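Cleaning a Bathroom Vanity with a Stone Top
Household Care Guidance, Cendholm Residential Services

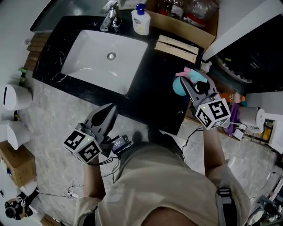 A marble vanity with an inset basin. The spray bottle is held over the counter area.

This guidance applies to bathroom vanities with a marble or similar natural stone top and a white basin set below the surface. It should be read by all residents and by domestic staff on their first day.

Marble is damaged by acid. Vinegar, lemon juice and most limescale removers will leave dull marks which cannot be wiped away. Only a neutral cleaner, marked by its maker as suitable for stone, may be used on the counter.

What is needed

One spray bottle of neutral cleaner
Two soft cloths, one for washing and one for drying
A soft sponge kept for the basin
An old toothbrush for the base of the tap

Method

1. Move soap bottles, boxes and other loose articles to one end of the counter. Articles may be moved across to the other end when the first half is finished.

2. Wipe away hair and dust with a dry cloth. Grit left on the stone will scratch it.

3. Spray the cloth, then wipe the counter from the back edge towards the front. Lift each bottle and wipe its base before setting it down again.

4. Clean the basin with the sponge, beginning at the rim and finishing at the drain. The join between stone and basin collects soap and should be gone over twice.

5. Brush gently behind the tap and under the lever. Rinse the basin with warm water.

6. Dry the counter, tap and basin fully. Standing water leaves white rings on dark stone -- these are most noticeable beside the tap.

Mirrors should be cleaned with a damp cloth only. Wooden parts of the vanity should be wiped along the grain and dried at once.

Stone tops are resealed each January. Residents who notice that water no longer forms beads on the surface should inform Inese Stankevičius at the Household Office, extension 884.

Revised Wed 16 May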